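Progress report to the Erko Fund: Arancibia shingles vaccine reminder trial
Prepared by Catríona Nic Aodha, for Nele Hellwig
Period ending April

Where we are

We said we would enrol 2000 adults over the age of 70. We have 585. The plan assumed that every clinic would start at the same time, and I said at the outset I didn't believe it. Two clinics still have no working reminder list, and I would not count on either before winter.

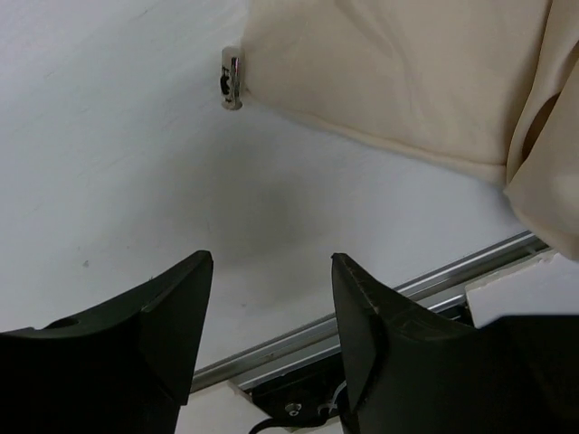
Reminder messages

Utico's summary calls the text messages "highly effective". I'd ask the Fund to ignore that word for now. Bookings rose at the Arancibia clinic in the same weeks that a local radio station was talking up the vaccine, and we have no way to pull the two apart. Joaquín Ojeda is checking bookings against pharmacy records – a slow job, as 20 of the files he was sent had no date of birth.

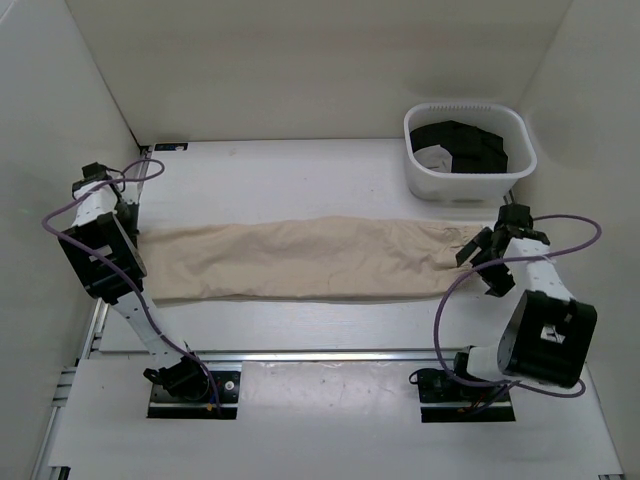

Two-arm setup with beige fabric on the table.

Side effects

Sore arms and tiredness, mostly, and nothing our safety reviewer thought unusual. I wouldn't make much of that either. People who feel fine don't ring us, and people who feel awful may ring their own doctor instead. Natalia Quezada has begun calling participants a week after their dose, and her figures should be worth more than the ones we have. 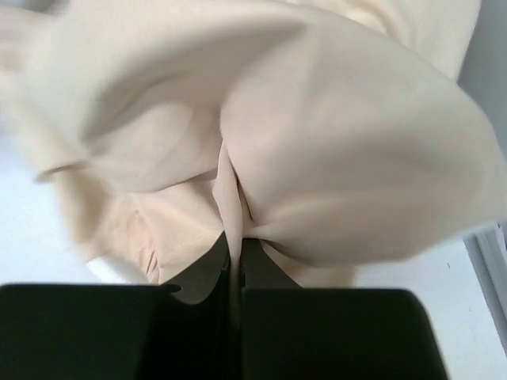 The call sheet has been cut to one page, and the question on sleep has gone, as the answers told us very little.

Money

Spending is under budget, only because enrolment is behind. Melteck has offered a dashboard at extra cost. Catalina Gallardo sat through the demonstration and saw no figure that our spreadsheet doesn't already give us. We have declined.

Still needed from the Fund

A decision on extending enrolment, and approval to pay for a second caller at the Arancibia clinic.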